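Working with a hand-held gripper at home: the house rules I go by

Posted 2018-01-23 in Workshop Tips

I've been recording pick-and-place tasks for a while now, the kind where you hold the gripper yourself and do an ordinary chore so a robot can learn from it later. Mine is mostly tidying – things into a box, things out of a box. The guidance sheet we got from Gommont ran to 30 pages, and I read all of it (twice!), but what I really use every day fits on an index card taped inside my closet door.

First rule, and the one I break most: look over your objects before you start. Take out anything sharp, anything leaking, anything with your address on it. Mail is the sneaky one. I once had to throw out a whole morning's recordings over a gas bill.

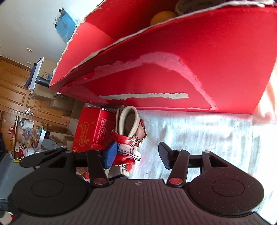

Second, pick your container and stick with it for the session. An old cardboard box is fine, and I like one with soft edges better than a stiff new plastic bin, which skates all over the place when you bump it. If the box starts to go at the corners, leave the tape off until you've finished the set. A box that changes halfway through makes for two half sets, and you'll be the one sorting them out in the file names.

Close the fingers slowly. I count one-two in my head on the close and one-two again before I lift. Round things want to roll, so come at them square and keep your wrist low. For anything with a hole through the middle, decide before you start whether you're going to pinch the outside or put a finger through it, then write that down, because Tamosico's checkers sort those as different grasps and they do send things back.
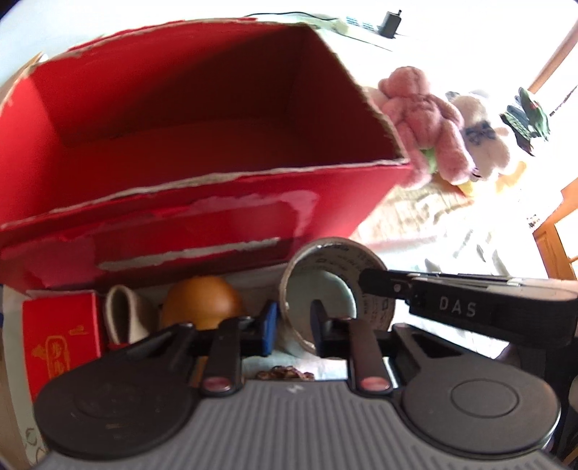
Wipe the finger pads every 12 takes with a barely damp cloth. Lint is the big enemy, plus whatever comes off cardboard. Check the pivots at the same time, and if one feels gritty, stop there for the day.

Cloth gets its own rule: grab a fold, never a flat edge, and lift straight up until the lowest bit clears the rim. Dragging fabric over the side teaches a bad habit. I'd also keep cords well away from where your hand travels – mine got hooked once and I nearly had the lamp down on me.
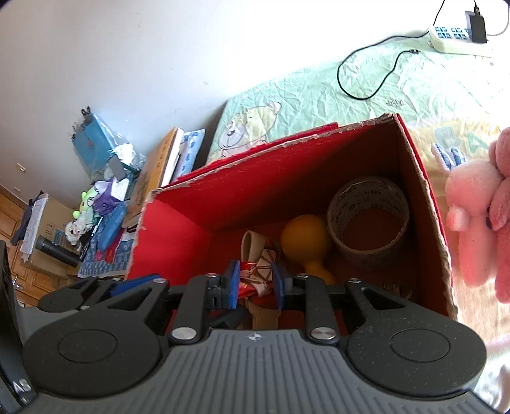 Valbona Angelovski wrote in to say she disagrees with me on the cloth. She lets it brush the rim on purpose in a few takes out of every 100, and labels them, so there's something in the set besides perfect lifts. Fair enough! I've added "label the messy ones" to the card and I'll try it on the next batch of socks.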